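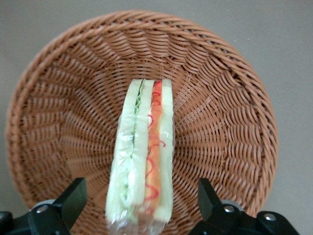 打印本页 | 通过电子邮件发送

Misby 餐台陈列与包装改进项目
中期进展报告

报告日期:14/05/2023
提交人:Hiba Khasawneh
收件人:Jonatan Skjelbred(Gerkovow 资助管理处)

一、报告范围

本报告说明项目第二阶段的执行情况,涉及三明治单件包装、编织篮陈列和补货流程三项工作。冷藏柜改造由 Fang 另行报告,本文仅在与陈列有关处提及。第一阶段的供应商比选结果已经提交,不再重复。

二、包装

第二阶段所用产品为三层白面包、两层馅料的长条三明治,切面外露,以透明薄膜单件裹包。阶段内共包装1736件,全部计入台账。包装工序在 Cellby 厨房完成,薄膜裁切长度由操作员按产品尺寸手工调整。

裹包方式经过两次修改。第一版将薄膜接缝置于切面一侧,接缝处的褶皱遮挡馅料层次,顾客需要翻转产品才能辨认品种。第二版将接缝移至底面,切面保持单层薄膜。第三版在第二版基础上缩短了两端余量,减少与篮壁编条的勾挂。现行做法为第三版,作业指导书已经更新,旧版从工位撤下。

薄膜破损主要出现在两端折角处,多发生于取放环节。破损件一律退出陈列,重新裹包后不再上架,按内部餐食处理。

三、陈列篮

陈列使用圆形编织篮,篮口为粗绳状斜向编边,内壁向下收拢,篮底为较细的放射状编纹。选用该形式的理由是自重低、便于搬移,且与餐台现有陈设一致。其限制如下:

1. 内壁倾斜,长条产品平放时一端抬起,多件叠放后下层受压。
2. 编条间有空隙,碎屑可落至台面,需要每次换篮时擦拭。
3. 编条表面有光泽,在直射灯光下产生反光,对拍照核对品种有轻微影响。

针对第1项,现要求产品切面朝上、沿篮的直径方向放置,不再交叉叠放。该方式降低了单篮容量,但切面朝向一致,补货人员可以直接核对。针对第2项,曾试用篮底衬纸。衬纸在取放时移位,且遮挡编纹,餐台负责人要求取消,现改为在篮下放置可清洗托垫。第3项暂不处理,待 Fang 确定灯具位置后再议。

篮具清洁采用软刷干刷后湿布擦拭,自然晾干。编边缝隙较深,清洁时间长于内壁。清洁记录由早班填写,每周汇总一次。

四、补货流程

原流程为固定时段整篮更换。实际执行中,中午前后篮内产品消耗不均,更换时常有余量被一并撤回,撤回件的冷藏间断时间难以追溯。现行流程改为单件补充,每件产品离开冷藏后在台面停留不超过60分钟,到时未取用即撤下。时间标记写在薄膜底面的标签上,不占用切面。

单件补充增加了补货人员的往返次数。目前由两名人员轮换承担,餐台高峰时段仍有延迟。延迟原因多为冷藏柜与餐台之间的通道被送餐推车占用,已向 Cellby 提出推车停放位置调整,尚未得到书面答复。

五、物料与经费

本阶段新购陈列篮6只,旧篮中编边松脱的已经停用。薄膜按卷采购,现有库存可覆盖第三阶段前半段。标签供应商更换后,首批到货的粘性不足,在低温表面容易翘边,已退回并要求补发。退货费用由供应商承担,不计入项目支出。

经费支出未超出批准科目。清洁用品一项原列入一般管理费,按贵处意见调整至物料科目,调整后的明细见附件二。

六、未决事项

(一)薄膜两端折角的破损尚无稳定的统计口径。现有台账只登记件数,不区分破损位置,拟自第三阶段起增加位置栏。

(二)陈列篮的使用寿命没有可用数据。供应商未提供编材的清洗耐受资料,项目组计划对同一只篮连续记录清洁次数和编边状况。

(三)素食品种尚未纳入现行陈列方式。馅料含水较高时,切面朝上可能导致薄膜内侧起雾,需先行小批试验。

七、下阶段安排

第三阶段计划包装量为最多1000件,品种扩大至素食类,先在 Misby 主餐台执行,再视补货延迟的改善情况决定是否增设第二陈列点。增设陈列点需要追加篮具和托垫,预算申请将单独提交。请贵处在5月底前确认物料科目的调整,以便安排薄膜续订。

附件一:包装作业指导书(第三版)
附件二:物料科目明细
附件三:清洁记录汇总

打印本页 | 通过电子邮件发送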